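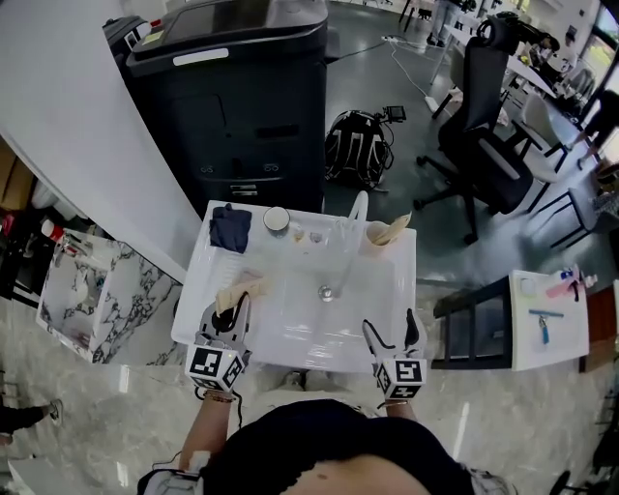
Sink station, Bendutetti open day. Glove grippers with the marker cubes, sponge in the left.

6/17/23

Went over to Bendutetti for the open day. Writing this up the same evening so I don't talk myself into liking it more than I did. Montserrat Barroso came along and has her own notes, which are kinder than mine. Read both.

What they're selling, as far as I could get it out of them: you don't teleoperate the arm. A person puts on a pair of gripper gloves and does the chore, the cubes on top get tracked, and the recorded motion goes into training a policy. The package is called Hiketar. The arm that is supposed to use it afterward is a Flasel and we were told it would be shown "in the second half." More on that below.

Sink demo first. Demonstrator wiped the basin with the sponge, put it down, picked it up again, moved a cup. Smooth enough, but it's a human being wiping a sink. I can watch that at home. The interesting question is how much the gloves get in the way, and I'd say quite a bit. The hand in the basin has a cable coming up over the rim, and every time she reached for the far side she had to think about the cable. You could see it in the elbow. I asked if the cable shows up in the data as a habit (arm always swings wide on the left) and was told the policy "learns to ignore that." Asked how they know. Got a slide.

Never saw the faucet turned on while I was standing there. Would like to know what happens to the cubes when they get splashed, or when there's foam over half of one. Somebody from Rivadeneira asked the same thing before I could and got "we have handled occlusion." Handled how? Drops the segment? Fills it in? Those are very different answers if you're going to train on it. Montserrat thinks they interpolate. I think they throw the clip away and don't report it.

Numbers off their handout, copied as printed:
- 1857 recorded sink episodes
- 1263 kept after filtering
- 88 percent success on the held-out wipe task

So a third of the recordings went in the trash, and the handout doesn't say what the filter was. If the filter is "tracking was clean" then the hard moments are exactly the ones missing. And 88 percent of what? I asked for the number of trials and the definition of a success. Trials: 47. Definition: sponge contacts the marked region and returns to the ledge. Nothing in there about whether the region is clean. You could pass that test with a dry sponge and bad pressure. Also 88 percent of 47 is 41.36, so either somebody rounded oddly or the two numbers come from different runs. I pointed that out and the man wrote it down, to be fair to him.

Second half. The Flasel ran the wipe twice. First run OK, slow. Second run it picked up the sponge by a corner, folded it under and pushed it along the basin wall without letting go. Reset by hand. They did not offer a third. I asked if we could move the cup a few inches before another run and they said the schedule was tight. Same answer we got in April from the other outfit, nearly word for word.

Things I did like:
The setup time is short. They had a visitor gloved up and recording before I'd finished my coffee, and the calibration was one slow sweep of both hands. Compared with our rig that's embarrassing for us.
The gripper on the glove is meant to match the one on the arm, so there's no retargeting from a five-finger hand. That part makes sense to me and I'd steal it.
The raw files are plain. Video plus poses plus gripper opening, no strange container format. Montserrat got them to open one on a laptop and scroll through it.

Things I tried myself: had the gloves on for a few minutes. Wrist gets tired faster than I expected, left worse than right. Picking up the sponge was easy. Picking up a cup by the rim took me three tries and on the third I was squeezing much harder than I would bare-handed. If everyone does that, then the gripper force in the data is mostly nerves. No force reading on this version anyway, only opening width. They say next version. Everything is next version.

Open items
- Ask for the 594 dropped episodes, or at least a list of reasons. MB is writing the email.
- Ask whether the same demonstrators appear in training and test.
- Wet test. If they won't do it, we borrow a pair and do it in our own sink.
- Ask about cable-free option and what it does to battery weight on the wrist.
- Don't sign the Hiketar trial agreement until the first two are answered. MB disagrees, says the trial is free and we learn more by having it. We'll argue it out at group meeting.

Handout is in the blue folder by the scope. My scribbles on the back are the arithmetic above.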